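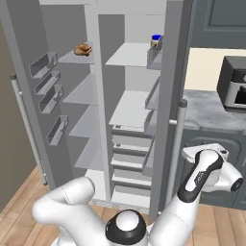
Figure 1. Side-by-side refrigerator with both compartments exposed; four bins on the left door.

Unit 3: Cold Storage of Perishable Food in the Home
Course notes, Household Food Science
Prepared by Dima Kassab; revised by Botond Fodor

3.1 Scope

These notes cover heat flow into a domestic cabinet, the temperature differences that result inside it, and the effect of both on storage life. Commercial walk-in rooms are treated in Unit 5. Students should have finished the reading on microbial growth before the lab session.

3.2 Heat load

The heat that a refrigerator must remove comes from four sources: conduction through the walls and doors, leakage past the gaskets, warm air admitted when a door is opened, and the food itself. Conduction is nearly constant in a room of steady temperature. The other terms depend on use.

Conduction through a flat panel is given by

Q = k A (T1 - T2) / d

where k is the thermal conductivity of the insulation, A the panel area, T1 and T2 the outside and inside temperatures, and d the thickness. Doubling d halves Q, but in a cabinet of fixed outside dimensions it also reduces the usable volume. Corners and door edges conduct more than the formula predicts and are handled by a correction factor (see the worksheet).

Cold air is denser than room air. When a door on an upright cabinet is opened, cold air spills from the bottom of the opening and room air enters at the top. A chest design holds its cold air better, at the cost of floor area and easy access. In a side-by-side layout each opening is tall and narrow, and opening one side leaves the air on the other side largely undisturbed.

3.3 Temperature zones

No cabinet is at a single temperature. In most forced-air designs the coldest region of the fresh food section is near the air outlet, and the warmest is the door. Door storage is exposed to room air each time the door swings out. It suits condiments, bottled drinks, and other items with high acid, salt, or sugar content. Milk and eggs keep longer on an interior shelf.

Raw meat and fish belong on the lowest shelf in a tray with raised sides, so that any drip does not reach food eaten without cooking. Leafy vegetables need high humidity and go in a closed drawer. Apples and ripe pears give off ethylene and should be kept apart from greens.

The fresh food section should be held at or below 40 degrees F and the freezer at 0 degrees F. A dial marked with numerals does not report a temperature. Use a thermometer.

3.4 Cooling of cooked food

The time for a dense food to cool at its center rises approximately with the square of its thickness. A deep pot of stew placed directly on a shelf may stay in the growth range for many hours. Divide it into shallow containers and leave space between them. Stacking the containers defeats the purpose until their contents are cold.

3.5 Worked problem

A tray of cooked rice has a mass of 3 lb and enters the cabinet at 113 degrees F. The final temperature is 40 degrees F. Take the specific heat as 0.8 Btu per lb per degree F.

Q = 3 x 0.8 x (113 - 40) = 175 Btu

Repeat the calculation for a starting temperature of 200 degrees F. The result is 384 Btu, more than twice the first figure. Evaporation from the surface is neglected in both cases.

3.6 Lab preparation

Bring the completed worksheet and a calculator. Probe thermometers are issued at the start of the session and must be checked in an ice bath before use. Record readings at five-minute intervals with the door closed. Reports go to Huw Wogan in December, with the raw readings attached.

Reading: Ruddock manual, chapter on insulation; Kassab, supplementary notes on gasket leakage.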